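Cleaning cloth

3 min read

A cleaning cloth is a piece of fabric used to wipe, dust, dry or polish a surface. It is one of the oldest household tools still in daily use, and one of the most varied! Cotton rags, linen towels, chamois leather, cellulose sponge cloths and microfiber all belong to the family, and each one handles water, grease and dust in its own way.

For most of history, cleaning cloths were simply old clothes. Worn shirts and bed sheets were torn into squares, and a soft, many-times-washed cotton was prized for polishing (it still is, especially among furniture restorers). Rag dealers bought up whatever was left over and sold it on to paper mills, so a single sheet might serve a family for 30 years and then end up as writing paper.
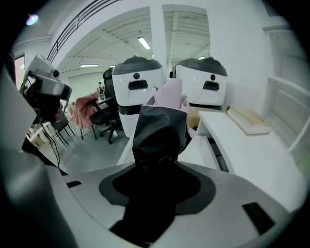
Microfiber changed the picture completely. Its strands are far finer than a human hair, and in many cloths they are split during manufacturing, which opens up a huge number of tiny edges and gaps. Dust clings to them wonderfully well, and plain water is often enough to lift a greasy fingerprint from glass.

Color coding is a lovely bit of practical thinking. Many hospitals, hotels and kitchens give each area its own color so that a bathroom cloth never reaches a countertop. The exact scheme varies from place to place.

Care matters too. Fabric softener coats the fibers and makes both cotton and microfiber less absorbent, and high dryer heat can damage synthetic strands. Cloths used on raw meat spills should go straight into the wash.

See also: Chamois leather, Dish towel, Rag trade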